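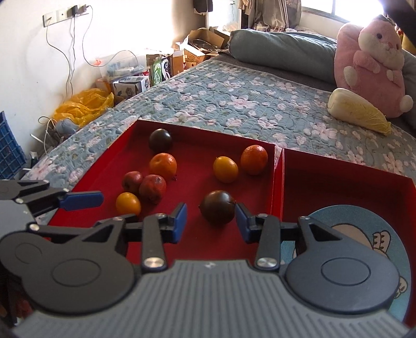

Subject: Re: Mustdale remasters, vinyl box announced

Quoting the earlier message:

> Just got the label newsletter and wanted to pass this along. Psarras are putting the first two Mustdale albums back out on vinyl in November, separately or as a box. New remaster "from the original sources," 200 boxes with a numbered print, the rest on plain black. The sleeve notes are new as well. They say *Clandodstead* has never sounded this open and that side two finally has the low end the band wanted. I've already put my name down. Anybody else in? I know a few of you gave up on ever seeing these again.

I'd like to be in. I'm not yet, and I'd ask people to read that newsletter again before they pay.

"From the original sources" is doing a lot of work there. It doesn't say tape. When Pranden had the catalog, they told this list in a reply to one of our members that the reels for *Clandodstead* couldn't be located and that their CD had been made from a digital safety copy. Maybe the reels have been found. If so, I'd expect a label to shout about it, and I'd expect to read who has them and where the transfer was done. The newsletter names no studio, no mastering engineer and no pressing plant. Psarras did print all that on the back of their last two reissues, so it's odd to see it missing from this one.

Then the low end. I have the first pressing and the Pranden CD, and side two is thin on both. I always took that to be how it was mixed. The bass is way back on the title track and the drums sound like they're in the next room, and I like it that way. If somebody has now turned up the bottom to suit modern speakers, fine, but call it a new version. "The low end the band wanted" is a claim about what people were thinking in a studio a long time ago, and there's no quote from any of them to back it up.

Running time bothers me too. The newsletter lists the second album with the two B-sides added, still on one disc. The album is already long for a single LP. Add those and side one comes to a bit over 26 minutes by my math, and you don't get more bass and more minutes on the same side without giving up volume. Either the B-sides go on a separate 7-inch and they forgot to say so, or this is going to be a quiet cut with a lot of surface noise between songs. I emailed to ask. The answer I got was "full specs to follow."

As for the numbered print, I don't care, but I know some of you do. Their last "limited" box was 101 copies, and then another batch with the same print and a different colored number showed up 19 weeks later at a lower price. I paid the first price. You can guess how I feel about 200.

What I'd want to see before ordering:

- tape or file, and if it's a file, what resolution
- who cut it
- side lengths for the second album
- whether the separate LPs use the same cut as the box

The last one matters most to me. I don't need another box, and if the plain black copies are from the same lacquers I'd just buy *Clandodstead* alone and skip the rest.

Could whoever has the old Pranden reply saved please post it again? My copy went when I changed mail programs, and the archive search only brings up the thread title. I'm going from memory on the safety copy and would rather have the wording in front of us.

If the specs turn up and they're good I'll order the same evening and say so on the list.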